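Ullmont Race Timing System – Organiser's Guide
Section 4: Setting up the finish line for a road cycling race

Read this section fully before you go to the course. The work needs two people and should be finished before the first riders start.

4.1 Placing the timing mats

1. Choose a straight and flat part of the road. Do not place the mats in a bend or directly after a speed bump.
2. Sweep the road over its full width. Small stones under a mat will damage the antenna inside.
3. Lay the first mat exactly on the finish line, with the arrow showing in the direction of the race.
4. Lay the second mat 4 metres behind the first one. This is the backup line and it records every rider a second time.
5. Fix all edges with road tape. Press the tape down by foot, also at the corners.

Caution: The mats must never lie on a metal drain cover or on tram rails. Metal weakens the signal and some riders will not be read.

4.2 Connecting the reader box

1. Put the reader box on the side of the road where the judges stand, behind the barrier.
2. Connect the cable of the first mat to port A and the cable of the backup mat to port B. The plugs have a small notch and enter only in one position. Do not use force.
3. Turn the locking ring until you feel a click.
4. Connect the battery and press the power key for two seconds. Wait until both port lamps are green.

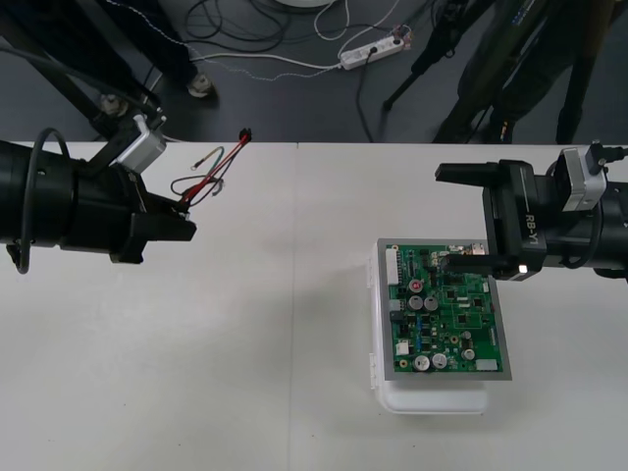
What should I do if the lamp of port B stays orange?
Remove the plug, dry it with a clean cloth and connect it again. When the lamp is still orange after one minute, change the mat cable. You may start the race with port A only, but then a judge must write down the bib numbers by hand.

4.3 Loading the start list

1. Open the Flukbridge program on the laptop and choose New event.
2. Import the start list as it came from the registration desk. One event can hold up to 935 riders.
3. Check that every bib number has one chip number beside it. Lines with a missing chip are shown in red.
4. Correct the red lines now. After the start of the race this is still possible, but the ranking must be calculated again for all categories.
5. Set the clock of the reader box from the laptop, and compare it with the watch of the chief judge.

Note: For a stage race, do not create a new event each morning. Choose Add stage – otherwise the general classification will not be carried over. In the Vernport stage race last December the organisers had 184 riders on the list, and all stages were kept in one event file.

4.4 Testing with a rider

1. Ask a rider with a chip on the front fork to cross both mats at walking speed.
2. Look at the laptop. The bib number must appear two times, first with the letter A and then with the letter B.
3. Repeat the test at racing speed, and one time close to each barrier.
4. Delete the test passages before the start.
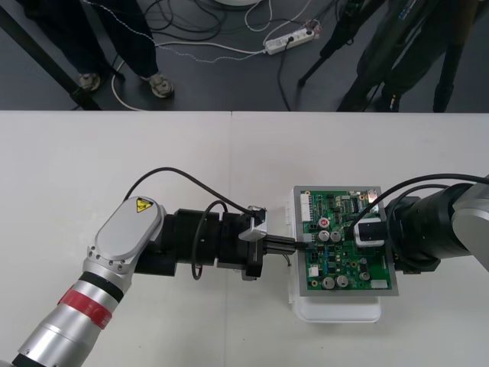 If the rider is read in the middle of the road but not near the barrier, the mat is too short for the road. Move the barriers closer together or add one Cabrera extension piece. The extension is connected to the free end of the mat, and it needs no port of its own. After adding it, do the whole test again from step 1.

4.5 During the finish

Keep the photographers, team cars and spare wheels behind the backup mat. A spare wheel does not disturb the signal, but a spare bicycle with a chip will be recorded as a rider when it is standing near the line.

In a bunch sprint the chips give the time and the finish camera gives the order. If the two do not agree, the judge decides from the camera picture and changes the order by hand in the Ranking window. The change is saved with the name of the judge.

Caution: Do not switch off the reader box before the last rider has finished and the file is saved on the laptop. The memory of the box is kept for 236 minutes without power, and after this the passages are lost.

Guide text last revised: 16 May 2024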